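Slow movies you gave up on, then finished later

travik_37
Posts: 14
I quit Clerngate after 20 minutes the first time. Two brothers drive to sell a boat and barely talk. I tried it again in December and watched it all the way through. The second half is much better than the first.

porchlight
Clerngate is still too long. The motel part could lose half its length and I wouldn't miss any of it. I did like the ending.

travik_37
The motel part is where you find out why the older one left home. I'd keep it.

porchlight
You find that out again in the car, in one line.

dunmoor4
Mine was Fondanau. I gave it 4 tries. The subtitles on my copy ran late, and that didn't help — a friend's disc was fine. Good movie, sad, and the mother is great in it.

porchlight
Agree on the mother. I thought the wedding dragged. 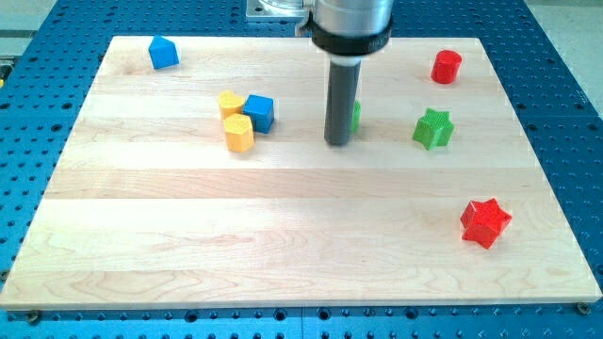

Is Fondanau worth watching if I didn't like Clerngate?
Try it, the story moves faster and people talk to each other.

dunmoor4
I'd skip the dubbed version. The voices don't fit the older actors at all.

travik_37
The dub is how I saw it and I had no problem with it. My wife can't read subtitles from the couch, so it was that or nothing.

porchlight
Fair enough. I'll put it on this weekend, with subtitles.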